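Print this story | E-mail this story

Elside trims trash pickup, and residents discover they have opinions

By Natnael Mersha

ELSIDE - The town council voted Wednesday night to cut household trash collection to every other week, ending a weekly service that has run longer than most of the people complaining about it have lived here.

The vote came at 10:40 p.m., after nearly four hours of public comment in a room whose air conditioning is also on a reduced schedule.

Under the plan, each household may put out 2 bags every second week at no extra charge. Additional bags will need a sticker, sold at town hall during hours when most people who need stickers are at work. The council says it will look into selling them at the grocery store. The grocery store says it would have liked a phone call.

Town officials expect the change to save enough to cover the new contract with Metdale, the neighboring city that takes Elside's garbage and has lately shown signs of knowing what that is worth. Metdale raised its tipping fee this spring. Elside asked for a meeting. Metdale sent a revised fee schedule, which was higher.

"We looked at every option," the council president said, before listing three. The others were a tax increase, which found no sponsor, and reopening the old landfill on Han Road, which found one sponsor and then, after a brief recess, none.

The sanitation department handed out a one-page guide at the door. It asks residents to tie bags at the neck, keep them under the weight limit and leave them at the curb by 6 a.m. It doesn't say what the weight limit is. A department supervisor, asked from the floor, said the crews "know it when they lift it."
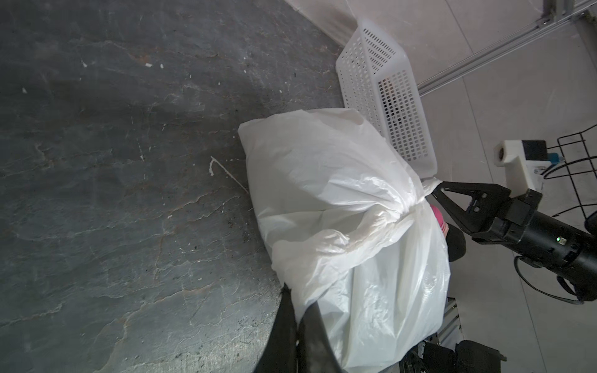
What goes in the bag

Much of the evening was spent on this question, and the answer changed at least once.

Food scraps are allowed, but the town would prefer you composted them. Yard waste isn't allowed, except in April, when it is collected separately, and in the fall, when it is collected if the leaf truck is running. Diapers are allowed. Several parents of twins asked whether the council had thought about diapers and two weeks in July. The council took the matter under advisement.

Cat litter must be double-bagged. Whether a double bag counts as one bag or 2 occupied the council for twenty minutes. The town attorney was consulted and offered the view that the ordinance says "bag." It was agreed that a bag inside another bag is one bag for now, pending a written opinion.

A petition against the cut carried 400 signatures when it was handed to the clerk. By the end of the meeting the clerk had thrown out 80 of them for illegible handwriting, Metdale addresses or, in one household's case, belonging to a dog. That left 320, still more than the turnout in the last council election, a comparison made from the floor several times and with growing warmth.

Supporters of the change were fewer but brought a chart. It showed that Elside throws away more per household than any of its neighbors, a distinction that drew scattered applause from the back rows. One retired teacher from the Indero Heights section told the council that her household of four puts out a single bag a month, and that she would be glad to show anyone how it is done. There were no takers before adjournment.

Her method, as she explained it over some murmuring, begins with getting rid of the big kitchen can. A small bin fills quickly and makes people think, she said. She also recommends a basket for recyclables, rinsed and carried out by hand, in place of the plastic bags that jam the sorting line. 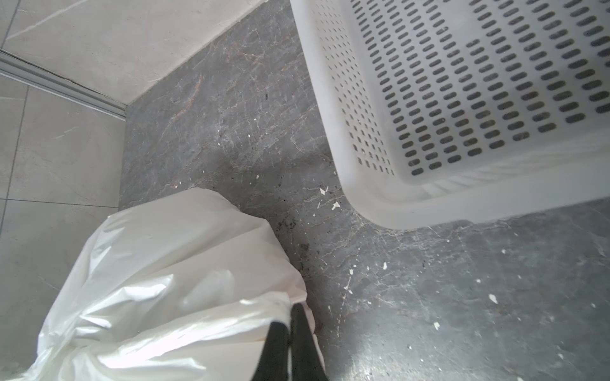

A bag and a basket. Recyclables left out in plastic bags will no longer be collected.

Recycling itself stays weekly, on the same day as before, unless there is a holiday, when it moves to the following day, unless that is also a trash day, when residents should consult the calendar. The calendar will be mailed to every address in town. The town has ordered 2,000 copies, and the clerk confirmed they were printed before the council amended the start date.

A correction will be mailed separately. The cost of the correction was not included in the projected savings.

Councilmembers from the east side of town, where the streets are narrow and the raccoons well established, cast the only votes against. They asked that the minutes reflect their concern about what happens to a chicken carcass over thirteen summer days. The minutes will reflect it.

The new schedule takes effect on the first of next month for streets north of the railroad tracks and two weeks later for everyone else. Residents who live on Track Street, which runs along both sides, should call the sanitation office. The line was busy for most of Thursday morning, and the voice mailbox was full by noon.

The council will review the program after six months. It next takes up parking.

Contact the newsroom | Copyright Elside newspaper, all rights reserved | Back to top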